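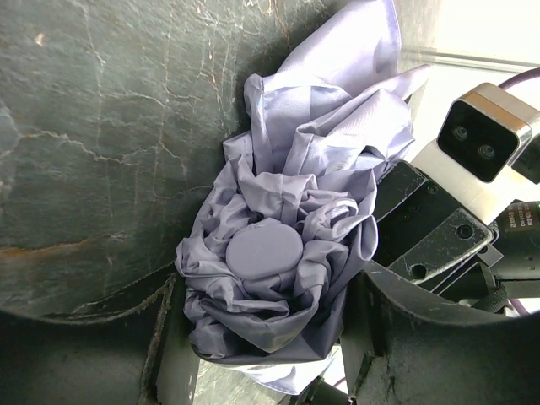

Folding is one of the oldest ways of making a large thing small. A sheet of cloth can cover a whole bed, yet it fits on one shelf once it has been folded or gathered. When thin, shiny cloth is bunched up tightly, it forms many small folds called pleats. The lavender cloth has been gathered in this way, and its pleats spread out from a smooth, round disc like rays from the sun. The bright parts of the folds face the light — the darker parts are in shadow.

Cloth is not the only thing that changes how much room it needs. A cup always keeps its shape, so it takes up the same space whether it is full or empty.
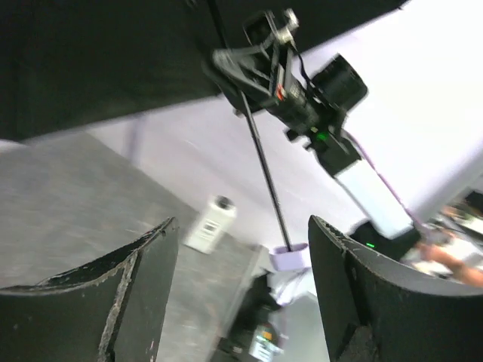
A small lavender cup with a flat rim.

The Gradby Children's Museum keeps 700 pieces of cloth in its Folding Room. Visitors are invited to handle 12 of them. Each piece should be held at the edges, shaken gently and laid on the table before folding begins.
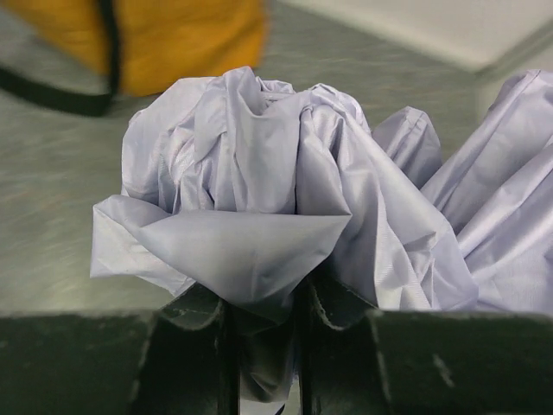 Salden wrote to the museum to say that thin cloth is harder to fold than thick cloth, as it slides about and will not stay where it is put. Salden suggests pressing each fold flat with the palm before starting the next.

This advice is sound. Thin cloth slips easily, and a fold which has been pressed leaves a line called a crease.

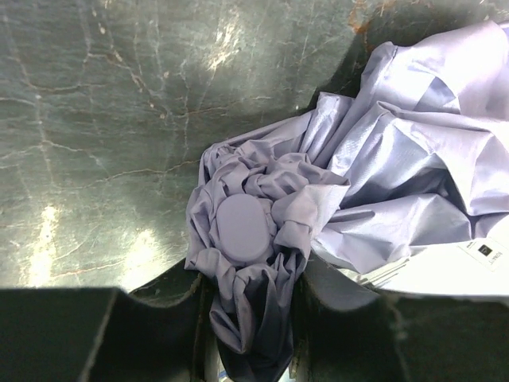
Creases may be soft or sharp. A soft crease can often be smoothed away by hand, while a sharp one may remain for many days. The Folding Room is open until 4 o'clock on Thursday, and children should bring an adult with them.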